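Sunee Phuthong
Okay friends, a little thread on what Wima and I have been up to (well, mostly Wima, our hand-held gripper!) 1/3
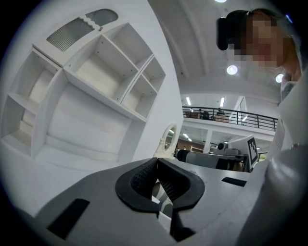 The gripper's own view, empty shelves on the left.

We gathered 738 demos by hand, then trained one policy on all of them and another on just the 100 cleanest. I was so sure the big pile would win! 2/3

The small set got 83 percent on shelf placing and beat it by 2 points, so I'm rerunning everything in December. Big thanks to Amanuel Yimer for all the sorting! 3/3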